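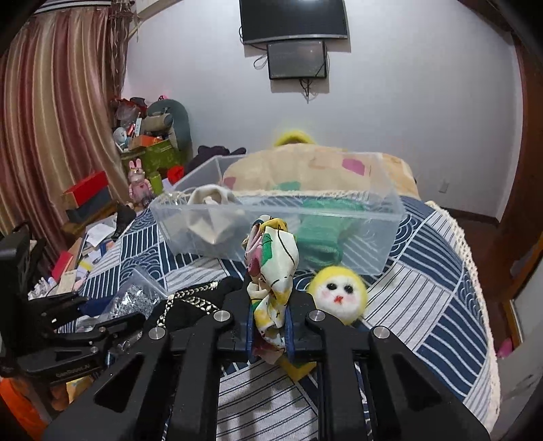

Bought the Gostel clear storage box for all the small stuff that piles up in a bedroom. Scarves, hair ties, bracelets, the lot. Had it since August so this isn't a first-day review. Paid 138 for the pair, which hurt a bit. I do my sorting on the bed, box straight across the quilt, and the see-through sides are the whole reason I'd buy it again - green knit on the right, white thing bunched on the left, no lid to lift and no digging. Silky scarves go in last or they slide under everything. Learned that one twice.

Size. Good for accessories plus one or two knits. Not a sweater box, don't try. Mine went in folded and came out looking slept in.

Plastic is stiff enough. Corners fine so far. It does pick up fingerprints and lint like crazy, and fuzzy toys make it worse. Dry cloth sorts it out, wet cloth leaves streaks.

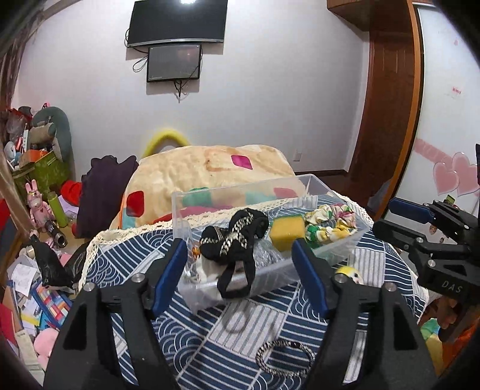
Scrunchies in the box, bracelet and ring still waiting on the bedspread.

Biggest gripe: no dividers. Scrunchies are OK, they're big and you can spot them thru the side. Thin chains are a pain, they end up wrapped around everything. Gostel sells a tray insert for 78 and I'm not paying that. I use a little clear tub for jewelry and keep it next to the box.

My cousin Yolandi Du Plessis has the Oksanen one, 121 for a single. Nicer lid, snaps shut properly. But it's cloudy plastic so you can't realy see what's in there, and she's stuck labels all over hers. Wouldn't swap.

Would I get it again - yes, on sale. Under 100 for the pair and I'd take two more for the pile by the curtains. Full price, hmm. Four stars, one off for the missing dividers.

Marthinus Matlala
January 30, 2022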